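How to Set Up a Vishu Kani at Home (Even If Your Kitchen Is Thousands of Miles from Kerala)

Every April I get the same messages from friends who moved here after college, usually the night before: what goes in the kani again? Does the mirror go in front or behind? So I'm finally writing it all down, the way we do it in our apartment. Your grandmother will tell you I have some of it wrong and you should listen to her.

Quick background if you married into this. Vishu is the new year festival in Kerala, and it falls in the middle of April, usually the 14th or the 15th. The kani is the first thing you see that morning. You arrange it the night before, you wake up before sunrise, and you walk to it with your eyes shut. Whatever you open your eyes to is supposed to set the tone for the year, so you fill it with good things: fruit, rice, flowers, gold, light.

What you'll need

A wide, shallow vessel. The traditional one is an uruli, made of bell metal, and they are heavy and not cheap. I used a brass-colored salad bowl from a thrift store for six years and my years were fine.
Raw rice, enough to make a bed in the bowl
A golden cucumber (kani vellari)
A coconut, split in half if you like to use the halves as little lamps
Jackfruit, mango, bananas, whatever yellow fruit you can find
Betel leaves and a few areca nuts
A folded cloth, cream with a gold border
Coins, and a piece of gold jewelry
A mirror that can stand up on its own
A holy book, if your family includes one
A picture or small statue of Krishna
An oil lamp, cotton wicks, and oil
Konna flowers, or the closest yellow thing you can get

Shop early! I mean it. Our nearest Indian grocery, Swati, gets one delivery of kani vellari and it's gone by lunch. I call ahead now and ask them to put one aside. If you miss out, a yellow melon from the regular supermarket looks very cheerful in the bowl.

The konna question

Konna (golden shower tree, if you're looking it up) blooms right before Vishu back home, and here you basically can't get it fresh unless you live somewhere really warm. I've done forsythia, which has the same droopy yellow mood if you squint. I've also done supermarket daffodils. One year I paid $25 for silk konna online and I've used the same strands ever since, shaken out on the balcony to get the dust off. My father would be horrified, but he also isn't the one paying for shipping.

If you do use fresh flowers, keep them in water until the last possible minute and lay them on right before bed. 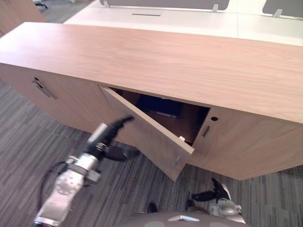
Now for the setting up. Start after dinner, once the kitchen is clean and there's no chance of anyone wandering through for a snack. In my house that's about as late as I can stand, so call it 11 at night.

1. Pick your spot. You want somewhere flat and steady, at a height where a person can sit or stand comfortably in front of it. If you have a prayer room, easy. If you don't, a clean corner of the living room works well. Keep it away from curtains and air vents on account of the lamp.

2. Put down a clean cloth, then the vessel. Fill it about halfway with rice.

3. Big things go in first. The cucumber sits at the front, the coconut halves on either side, and the fruit fills in behind. A whole jackfruit won't fit in anybody's bowl, so stand it next to the vessel or do what I do and buy a wedge.

4. The mirror goes behind. (There, that's the answer to half my messages.) You want to catch your own face in it along with the fruit and the lamp. The traditional mirror has a long handle and stands up in the rice with the pleated cloth tucked around it like a fan. Mine is a plain hand mirror pushed into the rice until it quits wobbling.

5. Krishna goes wherever he can be seen clearly. We put him at the back and slightly to one side so the mirror doesn't block him.

6. Tuck in the betel leaves, nuts, coins, and jewelry. Drape the flowers last and be generous.

7. Fill the lamp and set the wicks, but don't light it yet. Leave matches beside it. Look hard at those matches and remember where they are, because you'll be finding them in the dark.

My uncle, Narayanan Pisharody, taught me the arranging part over a video call my first year away, and he was strict about one thing only: everything in the bowl should be whole and fresh. No bruised bananas. Everything else, he said, was between me and the grocery store.

The morning

One person gets up first and lights the lamp. Traditionally that's the oldest woman in the house, and in ours that is now me, which I have feelings about. Set an alarm for well before sunrise. Light the lamp, take your own look, say whatever prayer you say, and then go wake everyone else one at a time.

Cover their eyes with your hands and walk them over slowly. Kids love this part! Move the shoes and the toy trucks out of the hallway the night before. I learned this with my own toe.

Let each person take their time. Afterward, if somebody in the house is sick or can't get up, you can carry a smaller version in to them.
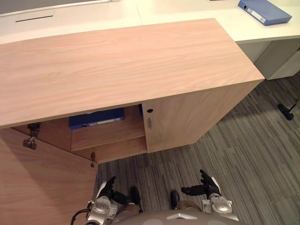 Then comes kaineettam, which is when the elders hand out money to everyone younger. Coins or crisp bills, doesn't matter, and the amount is up to you. My uncle once sent me 2,000 rupees and then asked for a full accounting of how I'd spent it. I go to the bank a few days ahead for new dollar bills, and I keep extras in my pocket for whoever drops by. Our neighbor across Ladine Street, Sohail Niazi, brings his kids over mid-morning with a box of pastries, and they leave with a dollar each and a banana.

After that it's food. A full sadya is its own article and I'm not up to it today, but if you only make one thing, make Vishu katta or a simple payasam. Both can be partly done the day before.

What to do with it all afterward

Leave the kani up through the day so visitors can see it. In the evening, or the next morning, take it apart. The rice gets cooked, so use rice you'd want to eat. The cucumber makes a very good curry with coconut and yogurt. Fruit gets shared around. Flowers go in the compost (except the silk ones, which go back in their bag until next April). Jewelry goes straight back where it lives, and please count your earrings before you wash that rice.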